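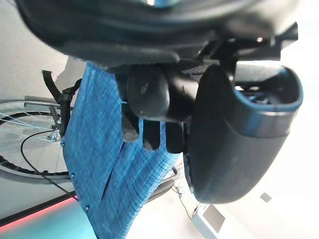 For many years I have asked myself the same small question while I stand with the laundry: when will a machine do this for me? My washing machine washes and my dryer dries, but between these two and the closet there is still a person, and in my apartment this person is me. So I pay attention when I see a robot with cloth in its fingers. A black gripper that pinches the top of a blue cloth with small metal snaps along the edge, so that the rest of it hangs down, is for me more interesting than a robot that dances or jumps over boxes. A dance is the same every time. Cloth is never the same two times.

I should say first who is writing. I am not an engineer of robots. I worked a long time in a small sewing and repair shop called Gwynne, where we fixed work clothes, aprons, bags and sometimes tents, and now I work in the office of a laundry service in Prestwood. The language of this blog is my second one, so please forgive me if some sentences are stiff. But fabric I know well, and I think people who know fabric should also say something in this discussion.

What does it mean to pick up a shirt? For us it is nothing. You put your hand in the basket, you feel a collar or a sleeve, you pull, and you already know from the weight which part you are holding. Then the second hand comes, it slides along the edge until it meets the corner, and the shirt is open in front of you. I tried once to explain this in writing to a new worker and I needed two pages. She read them politely, and after that she learned it in ten minutes by watching me.

A machine has to get all this from its cameras and from whatever feeling it has in the fingers. Look at the cloth in that gripper again. There are folds down the middle, and the folds hide what is behind them. The left edge is quite straight, so this is an edge I would use if it was my job to fold it. The snaps are helpful also, as they tell you where the closing side is. But near the top there is a loose thread, and a black strap goes around in a loop and comes down at the side. A strap is the enemy of folding! At Gwynne we had a rule to close every buckle before we touched anything else, because an open strap will catch on the next piece, and the next, and then you lift five things at the same time.

In February our laundry had a visit from a company named Miltusex. They sell a folding machine for towels and flat linen, and the man who showed it was friendly and did not promise too much, which I liked. It folded 140 towels during the demonstration. It was fast and the corners were good. Then my colleague asked if she could put in a kitchen apron with strings. He said please not. So I learned more from this one answer than from all the towels.

I don't say this to laugh at them. A towel machine is a useful thing and we may buy one. In our work the towels and sheets are the big mountain, and people have pain in the shoulders from them. But the machine works because somebody gives it the towel in the right position. The difficult part, to take one piece out of a pile and find its corner, is still done by hand before the machine begins. I think this is the true state of things in many shops: the machine does the middle, and people do the start and the end.

At home it is even harder. A shop has a table that is always in the same place and a light that is always on. In my home the laundry is on the bed, on the chair, on the bicycle when there is no more room on the chair. The light from the window is too strong in the morning and missing in the evening. A robot arm for the house must accept all of this, and also my socks.

There is a small forum, Ivitz, where I read what other people write about these machines. One man there kept a record with his home-made arm and a pile of dish cloths. He made 400 attempts. In 219 of them the arm took exactly one cloth and not two or zero. Some readers found this disappointing. I found it quite good, and I was happy that he published the bad attempts also. Most videos show one success with music on it.

But then I think about it as the wife of a tired person and as a tired person myself. If I must stand next to the arm and help it every second time, I have not saved my evening. I have only changed my work from folding to watching, and folding is more pleasant, because I can listen to the radio and my hands know what to do.

So can they do it yet? My answer today is: towels yes, shirts sometimes, straps and strings no. For the sewing side I am even more careful. To replace a snap you need to hold the fabric flat with a little tension, find the old hole, and press with the right force. I did more than 50 in one day when we had a large order of overalls, and at the end my thumb was blue. I would gladly give this job to a robot.

Next time I want to write about the machines that iron, as two readers asked me for it. If you work in a laundry where there is already an arm for the sorting, please write me how it is with the bras and the belts. I really want to know.

Search this blog Type and press enter

Contact | © 2024 All rights reserved | Back to top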